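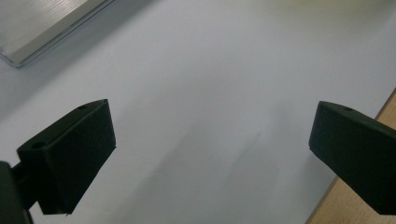
*White tabletop, Atanville, September.*

I drove 33 miles for a pickle fair and I would do it again tomorrow. The Atanville Preserving Fair is one of those small-town things I'd been meaning to get to for years, and every September I'd remember it on the Monday after. This year I wrote it on the fridge in marker (Saturday, September 5, 2026, underlined twice) and off I went with an empty cooler in the back seat and way too much cash.

Parking is in the hayfield behind the old Inon cannery, and it costs 7 dollars, which seems like a lot until you see how far away the people who skipped it had to walk. Bring shoes you don't love. The fair takes up the ground floor of the cannery plus the loading yard, and you get a paper map at the door that has the restrooms in the wrong place. They're by the stairs, past the honey people.

I started with the jams, because if you go to the vinegar hall first your tongue is done for the day. Somebody warned me about that in line and I'm so glad they did! The judged entries are set out on long shelves with the ribbons already pinned on, and there were 582 jars this year according to the sign. You can't taste those, sadly. But most of the stalls out in the yard are run by people who entered, so if you see a blue ribbon on a plum butter you can usually go hunt down its maker and get a cracker's worth.

Best thing I ate all day was a green tomato relish with mustard seed from the Adard Farm stall. Sweet at first, then a slow heat that hangs around. I bought three jars and I'm already regretting not getting six. They also had a peach jam with black pepper that everybody was raving about, and I thought it was fine – a bit runny for toast, maybe nice over ice cream. 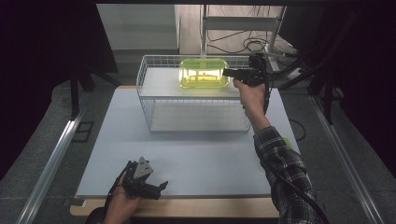
The Iyengar Pickle Company had the longest line in the yard, and I stood in it for the lime pickle. If you've only had the supermarket kind, this is a whole different animal, salty and sour and so strong that a quarter teaspoon does a whole plate of rice. The woman at the stall told me to leave mine on a sunny windowsill for another couple of weeks before opening it. I have not managed that. They sell a mango one too but it was gone before noon.

At one o'clock there was a talk on water-bath canning and I'm a little mixed on it. The speaker clearly knew her stuff and the part about headspace cleared up something I've been getting wrong since forever (I overfill, always, and then wonder why my lids leak). But there were 60 folding chairs and twice that many people, and the fan was so loud that those of us along the wall missed most of the questions. There's a handout, so grab one even if you skip the talk.

Lunch was grilled cheese with your choice of chutney. Get the onion. The lemonade was mostly ice.

I did one last lap through the vinegar hall around three, when it had thinned out, and came home with a tarragon vinegar and a bag of dill heads that made the whole car smell. A few of the bread stalls were packing up by then, so go early if that's what you're after.

Next year's date isn't posted yet. I asked at the door and they said same weekend, probably, depending on the hay.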